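Spice Storage and Smell Loss: Project Report
Food Science elective, March 22, 2026

Question was simple. Does ground cumin lose its smell faster in a tin or in a glass jar? Everybody at home has an opinion, no one has tested it.

Bought two bags of ground spice from the Clollel market, split each one between tins and jars. Half stayed on a kitchen shelf in Derese, half next to the stove. Smell scored 1 to 5 by classmates, eyes closed. 244 scores in total, 207 usable (the rest had no date on the sheet, my fault).

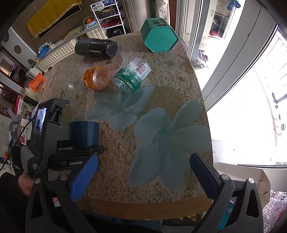
2 min read

Results. Stove side lost more, both containers. Tins did a bit better than glass on the shelf, probly light getting in. Next to the stove no real diffrence.

Problems: people get tired of smelling. After five or six samples the scores go flat. Should have used coffee beans in between like the Trarka handout says. Also one lid was loose for a week.

Next time: fewer samples, whole seeds too, start in May when the kitchen is warmer.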